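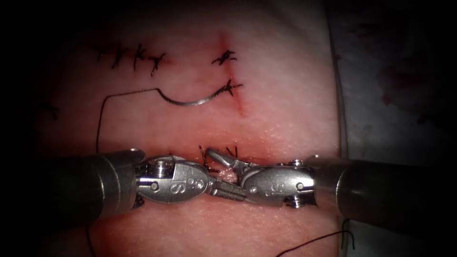 Pelkonen Surgical Robotics Club | Student Projects | Team Suture

I have been meaning to write this post since September, and every time I sit down to do it I end up back in the lab, which probably tells you how the term is going. So, with a cup of tea going cold next to me, let me catch you up on what our little team has been doing with all those evenings.

Our project this year is called Kumero, and it's all about knots. Plain old interrupted stitches, one at a time, tied and trimmed, on a pink practice pad. I joined the club thinking I would be writing code from the first week (I had a notebook ready and everything!), but the rule on our team is that you learn to sew with the arms before you're allowed to touch any software. I grumbled about it then. I'm very glad of it now, and I'd tell any new member the same.

The black stitches in a row at the upper left of the pad are the kind I could look at all day. Their little tufts stick up like eyebrows, and I'm so fond of them. The cut near the top is the vertical one, with two knots on it and the curved needle still on its thread, and then there's the horizontal one lower down, under the instrument tips, which is where I always get into trouble. You have short ends poking up between the jaws and a long thread looping off to the side, and you have to keep all of it in your head at once. My grandmother taught me to hem curtains, and I kept hearing her telling me to mind my tail.

What surprised me most was how much of the work is waiting. You move one jaw, you look, you move the other one. I came in with video game hands and had to unlearn every bit of it. Our log for the term is up to 678 knots now, good and bad together, and we want 1053 before we hand everything over to the software half of the team. They'll use our notes to sort out which motions people repeat without thinking, and that goes into our entry for the Wullau student challenge. We have a bench there for one afternoon, and I already get butterflies if I think about it too long.

We also got good news about money! The Vitier student fund is giving us 300 dollars, and nearly all of it is going straight into pads and thread. I lobbied for a better kettle and was outvoted.

If you're a student at Pelkonen and any of this sounds like fun, come by the lab after six in the evening. You don't need to know a thing about robots, or sewing for that matter. Bring a snack to share, and tie your hair back if it's long. Next time I'll write up how we score the knots, with the score sheet, as a couple of you have asked for it.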